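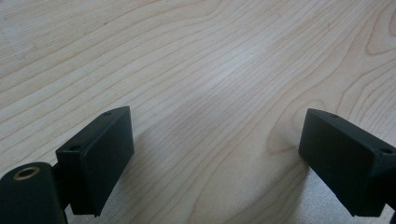 Figure 3. Grain of the pale wooden tabletop, with brighter reflection near the center.

3.2 Work surface and utensils

Table tops were logged first, utensils second. Light wood throughout this group, grain mostly diagonal, wider arcs toward one side (Fig. 3). Glare was a problem for raters: a washed-out patch lowers contrast in the grain, and small gray specks get read as crumbs or scratches depending on who is looking. Both readings kept. See Joseph and Vávra's notes in the appendix for the wording of the two codes.

Of 1,288 entries in the Woloso kitchen survey, 1,087 passed the first check. Surface marks were coded in 294 of these. Remaining entries have no mark code, which is not the same as a clean table, and we dont treat it as one.

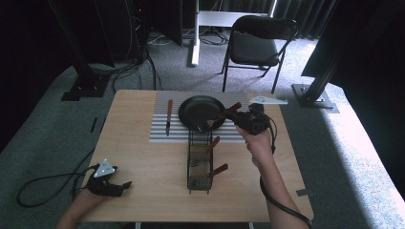
Utensils were coded by where they rest: on a mat, in a rack, in a pan, or in use. A turner over a frying pan counts as in use even when the pan is empty. Knives lying flat on a mat are coded seperately from knives stored upright. Handle direction was noted only for pans and for racked utensils, left or right as seen from the near edge of the table. Raters disagreed on 89 entries, mostly racks with handles sticking out at a slant. Those went to a third rater, whose code stands.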